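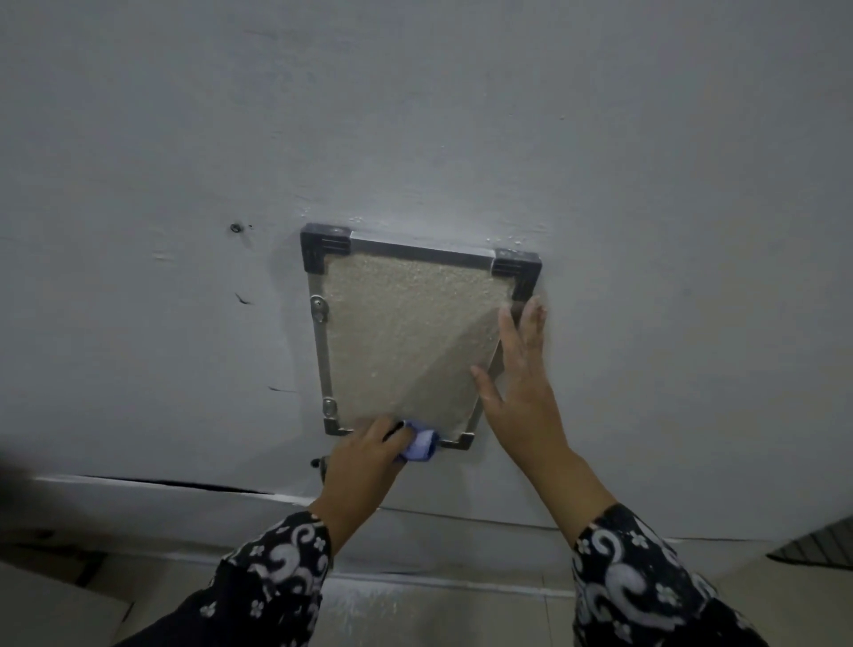
Wiping down a framed panel by hand with a cloth.

Porkico releases results of household and shop-floor chore trial

BOLLANAR, Feb 28, 2022 - Porkico today released the results of a trial comparing its Javier mobile arm with cleaning staff on everyday chores. Javier can do some of them without help. It is not ready to be left alone with most of them, and Porkico will not offer it for home use this year.

The trial covered 31 chores, from clearing a bench and sweeping an aisle to wiping fixtures, emptying small bins and folding towels. Javier made 700 attempts in all. It finished 458 without a person stepping in. A job counted as finished only if a supervisor from Holar, the cleaning contractor that took part, would have signed it off at the end of a normal shift.

Results varied widely by chore. Sweeping a clear aisle and carrying a bin to a fixed point gave little trouble. Folding was slow. The weakest group was detail wiping, meaning any surface with a frame, bracket, latch or screw head close to the area being cleaned. Javier uses a flat pad and handles open stretches of bench or wall well enough, but it tends to slow down or stop when the pad meets an edge.

Rough surfaces caused a separate problem. A person wiping a textured panel can feel when the cloth drags and will fold it, turn it or press harder. Javier measures force at the wrist and can hold a steady pressure, but it was poor at judging when residue had been lifted and when it had only been moved along. Several panels were marked as complete by the software and then failed by the supervisor.

Two-handed work is the other gap. Staff often brace a fitting with one hand and wipe with the other. Javier has one arm. Porkico tested a clamp as a stand-in for the second hand, and it helped on loose shelves and small trays. On fixed fittings it mostly got in the way.

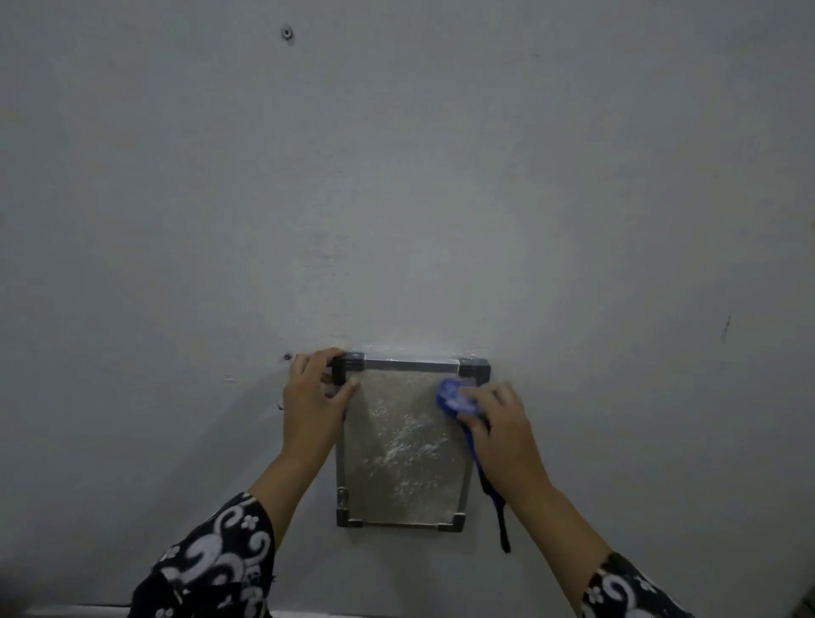

Holar takes a harder line on the numbers than Porkico does. A machine that finishes about two jobs in three still needs a person close by for all of them, Holar said, and on a busy floor that person would usually have done the work sooner. Holar added that it would like to see the aisle sweeping on its own, as a separate product at a separate price, and would consider using it on night shifts.

Porkico accepts the point. The current version of Javier was, on average, slower than staff on every chore except sweeping. Setting up also took longer than planned, mainly because each site had to be mapped again after furniture or stock was moved. The trial used some 350 hours of floor time, and a good part of that went to set-up and recovery from stops.

Work on the next version is under way. The flat pad will be replaced by a narrower tool that can hold an ordinary cleaning cloth, and the software will check a surface a second time from a different angle before it reports a job as done. Colour and glare caused false readings on shiny metal, so the lighting on the arm is being changed as well. There are no plans for a second arm at this stage - cost and weight both rule it out for now.

A second round of testing is planned for July at the Bollanar site. It will use the same chores and the same sign-off rule so that the two sets of results can be compared. Shops and workplaces in the Bollanar area that want to take part can register with Porkico. Private homes are not being recruited for this round.

The full table of results, chore by chore, is available from the Porkico media office on request.

About Porkico

Porkico designs and builds mobile arms for light work in stores, workshops and service areas. It is based in Bollanar.

Media enquiries: Porkico media office, Bollanar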